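January, just after lunch

Reworked the lesson pack on exam stress for the Nemmont schools and I'm much happier with it now! Mafalda Meireles tried the old version with her year 7 tutor group and the role play dragged terribly – four pairs finished early and just sat there chatting. So I've cut it to 6 minutes and moved the worry cards to the front (they liked those, even the quiet ones).

Still to do: get 1,000 cards printed. Skalo's quote came in lower than Bergmann's but they can't do rounded corners, and I do want rounded corners. Must also ask Mafalda if the Torneo staff want the parents' sheet in the same pack or sent home separately. She thinks separately, I'm on the fence. The teacher notes are still too long, page 4 especially.

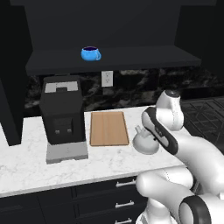

Coffee machine and chopping board on the marble worktop (render)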